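Idalina Frade wants shared ownership to be dull

Idalina Frade has spent 16 years studying what happens when people hold tools, rooms and furniture in common. Her new book, Enough to Lend, looks at the lending co-operative in Drotthorpe, which has 251 members and a yearly fee of £18.

"I wanted to know what people stop buying," she says. "Drills, mostly, and folding tables. They don't stop buying kettles."

The co-operative began with a list kept by Zawadi Makokha, who still runs the bookings. Frade spent a March there reading old loan slips. Most items were out for fewer than 99 days in a year – a good deal more than they would be used in one house, she says, but still less than members guessed.

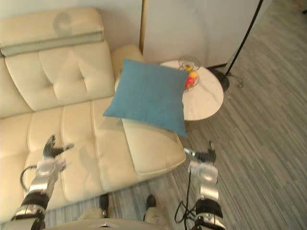 A cream leather sofa with a chaise.

Large furniture is harder. Members will share a ladder with strangers but are slow to share anything they sit on. Frade puts this down to habit and to the cost of moving it. "A van costs money every time. The fee doesn't cover that, and the book says so."

She is wary of claims that lending will replace shops. Makokha, who read an early draft, thought she was too cautious and told her so. The two still disagree about whether members should be paid for repairs. Frade thinks they should, at the local hourly rate.

Her next project compares Drotthorpe with Masanja, a smaller scheme that charges by the loan and has no membership at all. She expects to be working on it until next March.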